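Workplace forums > Hotels, laundries and housekeeping > New kit and automation
Filed under: folding machines, linen room, staffing, robots
Last updated: May

Folding machine in the linen room – one season on

samina_b
Promised I'd report back, so here goes! We're a guest house with a laundry attached (Pondside, for those who remember my boiler thread) and we do our own sheets plus wash-and-fold for people staying in the holiday lets. Last spring we had a Rallden flatwork folder put in. It takes sheets, towels and pillowcases, and it will do 200 pieces before the morning tea break if the feeding goes well. I love it. I didn't expect to love it. My shoulders have stopped aching and I've gone back to swimming.

What changed most is who does what. We used to have two people folding and everybody else dashing past them with trolleys. Now one person feeds and the other is on guest clothes, which always got left until four o'clock and done in a panic. Naheed has taken over the clothes side and the parcels going out look lovely.

ironing_asif
Glad it's going well, but did anyone lose hours over it? That's the bit that gets skipped in these threads. At Woltow we got the folder, and then the evening shift got "reviewed".

samina_b
Fair question Asif. No hours lost so far. We took on two more holiday let contracts and that soaked it up. I can't promise what happens if those go, and I did ask Mr Malik to put something in writing. He hasn't yet.

ironing_asif
Keep asking. I'm not against the machine, I fed ours for a year and it's a good machine. But feeding it is a duller job than folding was. You stand in one spot, two corners, clip, two corners, clip. We only got rotation after people moaned for months.

mani_f
Agree with Asif on rotation. We swap every 2 hours and it makes all the difference. Also whoever is feeding gets to choose the radio, which has done more for morale than the pay rise did.

Can I ask about the clothes though? Our manager came back from a trade show full of talk about robots doing the whole lot, guest clothing included. Has anyone seen one really cope with a mixed bag?

faisal_linen
I've been to a couple of demos and no, not at any speed I could run a shift on. T-shirts laid out flat, yes. A bag tipped out on a table, no. Give it four years I reckon, and I'll be first in the queue because I think it's brilliant stuff.

samina_b
Four years! I'll be impressed if it's ten. But I'm keen as well, I could watch those grippers all day.

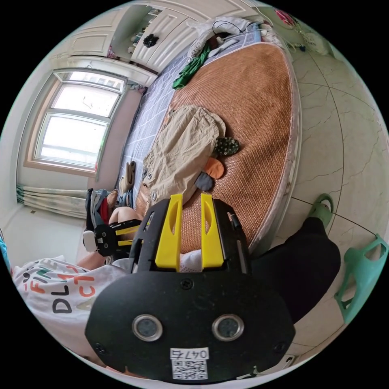 Clothes are a different job from sheets, and I think managers who've only ever bought a flatwork folder don't see it. A sheet is a rectangle every single time, so the machine only has to find the corners. Then look at the cargo shorts lying crumpled on that mat, with the pocket flaps and the metal fastenings down the side, and think about where you'd take hold first. Naheed gives shorts a shake and has them flat before I've found the waistband. A two-fingered gripper has to work out which bit is pocket and which is leg, and then there are the little things next to them, none of them a shape you could call square. I'd put all of that in the "hands, please" basket for now and be very happy to be proved wrong.

naheed_at_pondside
Found this thread, hello! The shake is my gran's. You hold the waistband at both side seams – never the middle – and snap it once. Pocket flaps go down before the first fold or they make a ridge.

I'd welcome help with socks from any robot going. Shirts I'd like to keep, I enjoy shirts.

mani_f
Going to print that out for our lot, thank you Naheed.

ironing_asif
"I enjoy shirts" is what I mean, though. If the machine gets the jobs people like and we get the feeding, I don't call that progress. Ask the staff which bit they'd hand over before anybody signs for anything.

faisal_linen
We did ask, to be fair. Top answer was duvet covers by a mile, and the folder we've got won't touch the king size ones.

samina_b
Ours won't either! Still done by hand with one of us at each end. I'll ask the Rallden engineer when he's in for the service and post what he says.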